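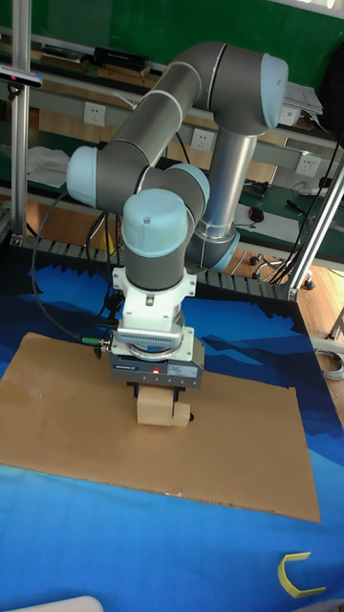
Lamai Phromma thinks I should stop saving cardboard. She said so twice over lunch, and then said that a sheet with scuffs on it is no good to anyone and that I could buy a clean one for next to nothing. I told her I'd think about it. I did think about it, on the bus, and I'm keeping the cardboard.

November is already getting away from me. The marble game was meant to be finished by now and what I have is a base, some blocks and a page of rules I keep crossing out. Spent most of the morning on the rules. Seven turns each is too many. Five might do it. Called it Jetska for a week, now leaning toward Su, which is shorter to write on a lid.
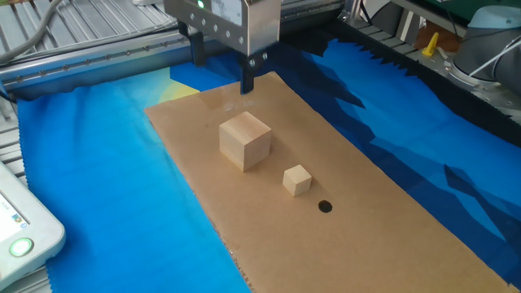
The sanding is going better than the rules. I did 48 blocks before lunch with the fine paper, and my thumbs know it. No paint yet, and I may leave it that way. The pale wood looks right against brown cardboard, and I like having a big cube and a small one near the hole – it gives a player something to get past. The blue cloth underneath is staying too, at least until I find a proper board. I'd still like a second hole, but I want to try the game with one before I cut anything else.

Paper is nearly gone. Need more of the fine, none of the coarse. Also string, and a lid that fits the flat box.

Lamai called again in the evening, about 7, to ask if I had thrown anything out. I said two jam jars. She seemed satisfied with that. Soup for supper, bed early. Tomorrow the rules again, starting from the scoring.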